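The shop opens at 8:15, but the owner of Flenero has been in since well before then, and by the time I arrive there is coffee made, a radio going low in the back, and a cardboard box of old kitchen drawer pulls spread over the desk waiting to be sorted. She waves me to the good chair. The other one, she says, has been waiting for new webbing since June and will probably wait a while longer.

Flenero fits and repairs countertops, mostly in the older houses on the hill side of town, and she has been running it for 14 years. Before that she kept the books for a tile importer called Anedero, which she remembers fondly and at some length.

"I used to walk through the warehouse on my lunch break just to look at the slabs," she says. "I had a sandwich in one hand and I'd be touching everything with the other. They were very patient with me, considering."

Her first job on her own was a bathroom vanity for a neighbor. She charged $815 for it, lost money, and was so happy with how it came out that she went back twice with made-up excuses to see it again. The second time the neighbor gave her lunch.

Most of her customers come in wanting stone, and a good many have their hearts set on marble before they sit down. She doesn't try to talk them out of it — she has it in her own kitchen — but she does like to have a conversation first, about who cooks and what they cook and whether anybody in the house is going to lie awake over a lemon.

"Marble marks," she says. "Vinegar, wine, tomato, all of it. Mine has a ring by the stove from a jar of pickles, and I'm fond of that ring now, but I wasn't fond of it the first week, let me tell you." 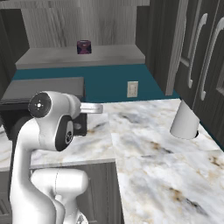 How often should a marble countertop be sealed?

"Put a few drops of water on it and go have your coffee," she says. "If the stone has gone dark under the drops when you come back, it wants sealing. In a busy kitchen that might be twice a year, and in a quiet one you could go a good deal longer."

She is less relaxed about cleaning sprays, and keeps a shelf of half-used bottles that customers have handed over in shame. Warm water, a little dish soap and a soft cloth are what she recommends, and she sends people home with the cloth.

Money comes up, as it does. A customer on Jitaru Street recently paid $1,055 to have an old top lifted, repaired and set back down, and fretted over it for a month before saying go ahead. The owner understands the fretting completely. She once took a whole winter to decide on a faucet.

As for what comes next, she has her eye on a bigger workshop out at Wudimora, with a proper loading door and a window over the bench. She has been to look at it 2 times and has already picked the spot for the radio.

"And the chair," she says, getting up to refill my cup. "I'd finally have room to fix the chair."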